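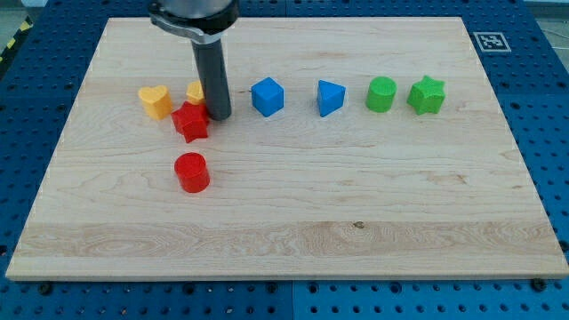 색부터 가르쳐야 하느냐 모양부터 가르쳐야 하느냐, 그걸 정하지 않으면 블록을 꺼낼 수가 없다는 의견이 사전 설문에 올라와 있었습니다. 오늘은 이 의견에서 바로 출발하겠습니다. 인사는 짧게. 화면은 그대로 둔 채로 시작.

(물 한 모금, 조명 확인)

저는 안 정해도 된다고 생각합니다. 순서를 안 정해 놓고 꺼냈을 때가 훨씬 재미있어요! 화면의 블록을 잠깐 봐 주세요. 색으로는 둘씩 짝이 맞습니다. 노랑, 빨강, 파랑, 초록. 그런데 모양으로 다시 보면 빨강에도 별이 있고 초록에도 별이 있고, 원기둥도 빨강과 초록에 하나씩 있습니다. 파랑 쪽은 정육면체하고 삼각기둥이라서 색은 같은데 모양으로는 갈라지고요. 색으로 묶은 사람과 모양으로 묶은 사람이 같은 판 위에서 서로 다른 그림을 만들게 됩니다. 저는 이 대목이 정말 좋습니다.

여기서 객석에 질문. "빨간 별은 누구 옆에 두시겠어요?" 손 들게 하고 기다리기. 답이 빨리 나와도 바로 넘어가지 말 것. 리허설 때 여기서 너무 서둘렀음.

빨간 원기둥 옆이라는 분, 초록 별 옆이라는 분, 대개 이렇게 갈립니다. 두 답이 다 나오면 두 분께 이유를 물어봅니다. 하나만 나오면 제가 나머지를 말합니다. 가끔 "아무 데도 안 두고 손에 들고 있겠다"는 답이 나오는데, 그런 답이 나오면 꼭 받아 주세요(나에게 하는 말). 네 살 아이들이 자주 하는 선택입니다.

2번 이야기: 판

블록 얘기만 하면 판이 섭섭해합니다. 저는 교구를 볼 때 판부터 만져 보는 사람이에요. 밝은 나무판이 좋은 이유는 색이 잘 떠서입니다. 노랑이 제일 손해를 보는 색인데, 단풍나무처럼 옅은 결 위에서도 이 정도 진한 노랑이면 충분히 보입니다. 흰 종이 위에 같은 블록을 올려 보시면 느낌이 아주 달라요. 집에 가서 꼭 해 보세요.

그리고 옹이! 판 아래쪽에 작고 까만 옹이가 하나 있지요. 예전의 저라면 이런 판은 뒤집어 썼을 텐데 지금은 일부러 고릅니다. 아이들한테는 훌륭한 기준점이거든요. "옹이 위에 올려 줘" "옹이에서 제일 먼 데 놓아 줘" 이런 말이 통합니다. 왼쪽 오른쪽을 아직 헷갈려 하는 아이도 옹이는 금방 찾습니다. 저희 모임에서 쓰는 판은 Gutard에서 자투리로 한 장에 4000원 주고 샀고, 모서리만 사포로 밀었습니다. 칠은 안 했습니다. 칠하면 미끄러워서 세워 둔 하트가 자꾸 넘어갑니다.

(여기서 Gutard 판 실물을 앞줄에 돌리기. 돌아올 때까지 기다리지 말고 계속.)

3번: 세우기와 눕히기

하트를 세워 놓는 일, 생각보다 어렵습니다. 뾰족한 쪽이 아래로 가니까요. 어른은 무심코 하지만 아이는 손을 떼는 순간까지 숨을 참습니다. 저는 그 얼굴을 보려고 이 일을 하는 것 같아요. 별도 마찬가지로, 두 꼭짓점으로 딛고 서는 걸 스스로 발견하는 날이 있습니다. 원기둥은 반대로 너무 쉬워서 금방 탑의 받침이 됩니다. 윗면이 평평하니 무언가 올리고 싶어지지요.

시연은 5분 안에. 객석에서 한 분 모셔서 눈 감고 블록을 만지게 합니다. 말로만 설명하고 나머지 분들이 맞힙니다. 삼각기둥을 고르면 거의 다 "지붕"이라고 하십니다. 그 단어를 칠판에 적어 두었다가 마지막에 다시 쓰기.

4번: 한 줄로 놓기

줄을 세우면 읽기 시작합니다. 노랑 다음 빨강, 파랑, 초록. 그런데 하나를 줄에서 떼어 아래에 내려놓으면 갑자기 이야기가 생깁니다. 화면의 빨간 원기둥처럼요. 수업에서 비슷하게 놓아 봤더니 "얘는 벌 받는 거예요?" 하고 묻는 아이가 있었고, 바로 옆 아이는 "아니야, 얘가 대장이라서 앞에 나온 거야" 했습니다. 같은 자리인데 한쪽은 벌이고 한쪽은 대장이에요. 저는 그날 준비해 간 활동지를 접고 남은 시간 내내 그 얘기만 들었습니다. 교구값이 하나도 안 아까운 날이었어요.

이 부분에서 말이 빨라지니 주의. 천천히.

5번: 꾸리는 법

질문이 제일 많이 오는 부분입니다. 저는 Mirani 주머니에 담아 다닙니다. 판까지 넣어서 570그램, 가방에 넣어도 부담이 없습니다. 상자에 칸을 나눠 담는 방식도 써 봤는데, 칸이 있으면 아이들이 정리를 문제 풀이처럼 받아들이더라고요. 주머니는 그냥 쏟고 그냥 담습니다. 쏟을 때 나는 소리도 다들 좋아하고요(실내에서는 수건을 한 장 깔면 됩니다).

플라스틱 블록은 미지근한 물에 주방세제 조금, 헹구고 채반에 엎어 두기. 나무판은 물에 담그지 마시고 꼭 짠 행주로 닦아 주세요. 한 번 휘면 잘 안 돌아옵니다. 저도 두 장 보냈습니다.

블록을 더 사야 하느냐는 질문에는 이렇게 답합니다. 같은 색으로 짝이 맞는 구성이면 한동안 더 필요 없습니다. 늘리고 싶으면 색 말고 모양이 겹치는 쪽으로 늘려 보세요. 파란 별이 하나 생기면 앞에서 했던 "빨간 별은 누구 옆에" 질문이 훨씬 복잡해집니다. 복잡해져서 신나는 거고요!

마무리 전에 칠판의 "지붕"으로 돌아가기. 지붕이 생겼으니 밑에 뭘 둘지 묻고, 나오는 대로 쌓아 봅니다. 무너지면 무너진 대로 둡니다.

질의응답. 시간이 모자라면 금요일 Tikbridge 작은방 모임을 안내하고, 설문지는 나가시는 길에 왼쪽 탁자에.

관련 글
- Istesine 교구 나눔방 이용 안내
- 나무판 모서리 다듬기, 사포 번호 고르는 법
- 세 살 반과 네 살 반, 같은 블록 다르게 꺼내기
- 주머니에 담을까 상자에 담을까
- Tikbridge 작은방 3월 모임 후기
- 발표 노트: 단추와 조개껍데기로 하는 짝 찾기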